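Home Guides Hardware Notes Forum Contact

Choosing between two hand-held gripper sets: a bench-free method
Last updated Jul 31, 2022

You have two sets of hand-held grippers on loan, both reps are being friendly, and somebody upstairs wants to know which to buy. The spec sheets will tell you that each one is lighter than the other. What follows is how we compare them, using the Ulent and Plistden pairs as the working case. Budget an afternoon, and a second afternoon for the charger you left at the office.

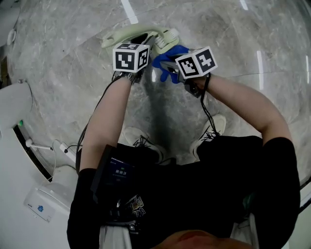
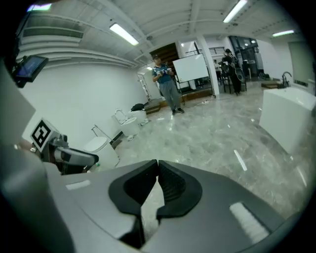 Marker-topped grippers in use on the marble floor (first) and a close look at the finger pads, with the room behind (second).

Before you start

Pick a room you don't own. Any gripper behaves nicely on the bench it was tuned on. Glossy floors are good value because they throw the ceiling lights back at the cameras, and fiducial tracking has opinions about glare. If your tracking is going to sulk, let it sulk now and not after the invoice.

Charge everything. Label the cables at both ends. Kam-wah Chu labels them in the middle as well, and has been right to do so more often than I'd like to admit in writing.

Step 1: Fit and wrists

Have the operator hold both grippers at chest height, then reach for something at floor level, then stand up again. Do this before any recording. You want to hear complaints while they're still cheap. Watch where the cables go when the arms cross: a lead that is polite at chest height may find a shoelace at the floor.

Swap operators and repeat. A handle that suits one hand can be a small daily punishment for another.

Step 2: Tracking check

Turn both marker cubes slowly through every angle the job calls for. Then turn them through the angles people really use, a much uglier set. Play back the recording and note each spot where the pose jumps. We log this in Nadis, but a spreadsheet does the same job with fewer colours.

Pay attention to one hand passing in front of the other. Both makers describe their tracking as robust to occlusion. One of them has met occlusion. I'd run this check four times with each set, moving to another part of the room each time.

Step 3: The floor pick

Put something curved and smooth on the floor and try to pick it up with one hand while steadying it with the other. Curved plastic is ideal. Boxes flatter everybody.

Score three things:

- did the fingers close where the operator meant them to
- did the object rotate in the grip
- did the operator swear (note which word)

Fingertips matter more here than the body of the tool. If a set ships with more than one style of pad, test each style and write down which was fitted. We forgot once and spent over two hours arguing about footage in which the pads were perfectly visible to anyone who looked.

Step 4: Handover

Pass the object from left to right and back. A gripper with a stiff trigger will show itself about halfway through, when the operator starts using a shoulder to do a finger's work. Miroslava Kubíček has our operators do this while talking, on the theory that a tool needing silence is a tool needing replacement.

Step 5: Read the footage cold

Leave it overnight. Then have someone who wasn't there go through the clips without knowing which maker is which. Our file names are prefixed Magyar-A and Magyar-B, and the key stays with Kam-wah until the scores are in.

If the sets tie, buy the one whose spare parts you can get by courier. You will be needing the spare parts.

Back to Guides Next: Mounting Wrist Cameras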